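插花小桌：郁金香和两个玻璃花瓶

2019年5月28日

文字：Lorne Campbell
中文修改：钱海燕（Haiyan Qian）

这一页是我们插花小组的相册。我先写一点介绍，然后是照片。我的母语不是汉语，学了几年，写文章还是很慢。海燕帮我改了错字和几个量词，别的句子她让我留着，说读得懂就可以。如果有的地方读起来有一点奇怪，请多多原谅。

我们的小组叫Skiltau。这个名字是Gunnlaugur Lund起的，他说没有特别的意思，只是喜欢它的声音。开始的时候只有四个人：Gunnlaugur，Areeba Yousafzai，秦佩瑜（Peiyu Qin）和我。后来海燕也来了，有时候还有别的朋友。我们没有老师。每次见面，大家把花放在桌子上，一边喝茶一边试，到了吃晚饭的时间就收起来。

这一次的主题是郁金香。

为什么是郁金香

去年十一月我们做过一次菊花，那次不太成功。菊花的头很多，每一朵都想让人看，放进瓶子以后像一个很挤的公共汽车。Areeba当时建议，下一次选一种简单的花，一根茎，一个花头，几片叶子。

郁金香很合适。它的样子小孩子也会画：上面一个杯子，下面一条线，旁边两片长叶子。可是这样简单的花，插起来却不容易。玫瑰插得不好，因为花瓣多，还是好看的。郁金香插得不好，马上就能看出来，它会像几支铅笔站在杯子里。

我们练习用的材料，有的时候是鲜花，有的时候是仿真花。我想在这里说一说仿真花，因为很多人看不起它，我以前也是。我觉得家里放假花是懒人的做法。但是练习的时候，仿真花有很大的好处。一枝鲜的郁金香，你拿起来、放下去、再拿起来，弄了一个小时，它就累了。仿真花不会累。你可以把同一枝花插二十次，每次换一个角度，这样才能慢慢明白哪一个角度是自己喜欢的。

佩瑜不同意我的看法。她认为仿真花太听话，练习的人会养成坏习惯。鲜郁金香剪下来以后还会继续长，也会向有光的方向弯，早上插好的样子，晚上就变了。她说，插郁金香的人应该学会给花留一点地方，让它自己动。这个意见我写在笔记本里了，我觉得两个人都有道理。

桌子

我们用的是一张浅色的木头桌子。我们试过在上面铺布，先是白布，后来是深绿色的布。白布太像饭店，深绿色的布把叶子都吃掉了，看不清楚。最后我们什么都不铺。浅色的木头对黄色的花很友好，对白色的花也可以。

桌上还有一个架子，上面是浅色的木板，下面是黑色的金属框。有了它，花瓶可以站得高一点。花瓶放在桌面上的时候，我们坐着看，看到的是花的头顶。放到架子上以后，眼睛正好对着茎和瓶口，哪里空、哪里挤，都比较清楚。我建议在家里练习的人也找一个这样的东西，几本厚的书也行。

架子的前面要留出地方放花材。我们的习惯是先把所有的花都躺着放，不要马上插。茎向一边，花头向另一边。Gunnlaugur从来不遵守这个习惯，他的花头总是向四面八方，所以从桌子上就能看出来哪一部分是他的。

花茎的长度

我量过我们的一种郁金香，从花头到茎的最下面是40厘米。对矮的花瓶来说，这个长度太长了。很多书里写，花的高度应该是花瓶的一倍半。我们试了，对郁金香来说，我个人喜欢再高一点，让两枝花向同一个方向斜着出去。

鲜花可以剪。剪的时候请从长的开始，一次剪一点点。这是一句大家都知道的话，可是每次都有人一下子剪得太多，包括我。仿真花里面常常有铁丝，用普通的花剪会伤刀口，要用钳子。也可以不剪，把下面的一段弯起来放进瓶子。如果瓶子是透明的，弯的地方会被看见，那就要想一想这样好不好看。

我把几种办法都写在下面，给新来的朋友参考。

直着插：花茎一直到瓶底，最简单，适合高的花瓶。

斜着插：茎的下端顶住瓶底的一边，上面靠在瓶口的另一边。两枝花用同一个方向，看起来比较安静；用相反的方向，就热闹一些。

弯着插：用手心的温度慢慢把鲜郁金香的茎弯一弯，不要着急。着急的时候会听见一个很小的声音，那枝花就只能放在小杯子里了。

躺着放：不插，就放在瓶子旁边。佩瑜很喜欢这个办法。她认为一枝躺着的花可以告诉看的人，瓶子里的花是从哪里来的。

叶子

我以前觉得叶子不重要，买花的时候还请花店的人帮我去掉。现在我的想法变了。郁金香的叶子又宽又长，有的平平地躺着，有的自己卷起来，有的像一个勺子。把它们从花茎上拿下来，单独放在桌上看，每一片都不一样。

Areeba做了一个练习，我很喜欢，所以把它写下来。她不用花，只用叶子，先在瓶子里放一片，然后坐在椅子上看一会儿，再放第二片。第二片不能和第一片一样高，也不能向着同一个方向。到第三片的时候就很难了。她常常停在两片，说已经够了。然后她才放花。

对仿真花来说，叶子是最容易看出来是假的部分。新的叶子从盒子里出来的时候都是平的，中间还有一条折的印子。我们的办法是用手指从叶子的下面推到尖，轻轻地转一下，让它有一点弧度。每一片转的程度要不同。如果都一样，就像工厂里的了，虽然它们本来就是工厂里的。

叶子上的灰用一块微湿的软布擦，从根部擦到尖。花瓣我们不擦，用干的小刷子。

颜色

这一次我们准备了红色、黄色和白色的郁金香，还有一束紫色的小花。那束紫色的花叫什么名字，我们谈了很久。Gunnlaugur认为是兰花，海燕认为是紫罗兰，我查了字典以后更不明白了。最后大家都叫它“紫的”。

开始的时候，每个人都想把所有的颜色放在一起。我们做了一次，结果像生日蛋糕。于是佩瑜定了一个规则：一个瓶子里最多两种颜色，想用第三种颜色的人，必须先拿出来一种。

红色和黄色在一起，我本来不看好。在我的家乡，这两个颜色让人想到卖汉堡包的店。可是把花的数量减少到一枝红、一枝黄，中间留空，感觉就完全不同了。红的高一点，黄的低一点，好像两个人在走路，一个在前面，一个在后面。

白色的郁金香比别的花头大，放在瓶子里会把其他的花都压下去。我们试了几次，后来让它躺在旁边。它在那里反而很舒服。紫色的小花和白色放得近的时候最好看，和红色放得近的时候，两个颜色会吵架。“颜色会吵架”这个说法是海燕教我的，我非常喜欢，所以在这篇文章里一定要用一次。

花瓶

我们用了两个玻璃花瓶，一个粉色的，一个透明的，身上都有竖的条纹。海燕告诉我，这样的条纹可以叫“竖纹”，也可以叫“竖棱”，用手摸得出来的更应该叫“棱”。我查了一下“棱”字，很难写。

有竖纹的玻璃对初学的人很友好。茎在里面不整齐的时候，条纹会把它们分成很多细的线，看的人就不太注意了。光从旁边来的时候，条纹上有一条一条亮的地方，所以空的花瓶也可以看很久。

粉色的那一个，瓶口比较小。瓶口小，两三枝花就站得住，不会都倒向一边。但是要注意插的顺序：先插的花会被后插的花推走。我们现在先放最重要的一枝，用手指扶住，再放第二枝。这时候最好有另外一个人帮忙，或者像Areeba那样，用下巴帮忙，不过那样不太雅观。

粉色的花瓶配什么颜色的花，我们没有一样的答案。我喜欢白色。Gunnlaugur喜欢黄色，他说粉色和黄色让他想到小时候的糖。透明的花瓶就没有这个问题，什么颜色都可以，缺点是水一不干净马上就能看见。用鲜花的时候，水每天换，瓶子里面用长的刷子洗一洗。有棱的瓶子，脏东西会藏在沟里，可以放一点小苏打和温水，过一会儿再刷。

水不要太多。我以前总是把瓶子装满，觉得花会高兴。佩瑜告诉我，郁金香喜欢浅的水，水太深，茎容易软。

收拾

收拾桌子的时间，我们常常估计得太少。这里写一下我们的顺序，下次忘记的人可以来看。

先把瓶子里的花都拿出来，和桌上的花放在一起。鲜花要看一看茎的下面，软的部分剪掉，用纸包起来，每个人带几枝回家。仿真花按照颜色分开，花头都向同一边。这个时候Gunnlaugur也必须遵守。

叶子放在最上面，不要压。有一次我们把叶子放在最下面，下一次拿出来，全部都是平的，又要一片一片地转。花头之间放一点薄的纸。紫色的小花最麻烦，它的细茎会互相抓住，拉一枝出来，别的都跟着来。我们用一根软的绳子轻轻捆一下，单独放一个袋子。

花瓶要完全干了以后再收。把它倒过来放在毛巾上，第二天再收也没有关系。不要把一个瓶子放进另一个瓶子里，玻璃会碰坏。

最后擦桌子。木头的桌面怕水，先用湿布，马上再用干布。

几个我学会的词

这一部分和插花的关系不大，但是也许有别的学汉语的人来看这一页，所以我想把它放进来。

“枝”和“朵”。带着茎的花说“一枝花”，只有花头的时候说“一朵花”。我以前都说“一个花”，海燕每次都听得很难受。

“束”。很多枝花在一起，就是一束。那束“紫的”就是一束。

“花苞”。还没有打开的花。郁金香大部分时间都是闭着的，所以这个词我用得最多。

“插”和“摆”。放进瓶子里是“插”，放在桌子上是“摆”。佩瑜躺着放的那些花，应该说“摆”。

“修剪”。两个字都有用，但是我还分不清什么时候可以只说“剪”。

“留白”。这个词本来是画画的人用的，意思是不要把纸画满。佩瑜说插花也一样。我们小组里，这个词已经变成了一句提醒：有人又拿起一枝花的时候，旁边的人就说“留白”，那个人就把花放下。

下一次

下一次我们想做只有叶子和树枝的练习，不用花。Areeba已经很高兴，Gunnlaugur还在考虑来不来。想参加的朋友请带一把自己用惯的剪刀，还有一个花瓶，样子不限，最好不要太高。没有花瓶的人可以带一个干净的果酱瓶。第一次来的人不需要准备花材，坐下来先看也可以，我第一次就是只看，看了一个下午，喝了很多茶。

如果你对文章里的做法有别的意见，也请写给我们，尤其是关于怎样让郁金香的茎不变软。我们听过放硬币的办法，放糖的办法，还有用针在花头下面扎一个小洞的办法。我们自己没有认真地比较过，所以不敢推荐。

照片
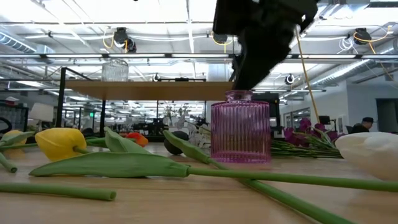

粉色竖纹花瓶，前面横着一片宽的长叶子。

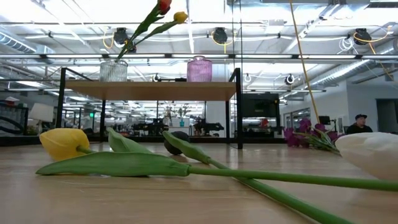
第二张：架子上的透明花瓶，插着红、黄两枝郁金香；桌面上摆着黄色和白色的花苞，还有那束“紫的”。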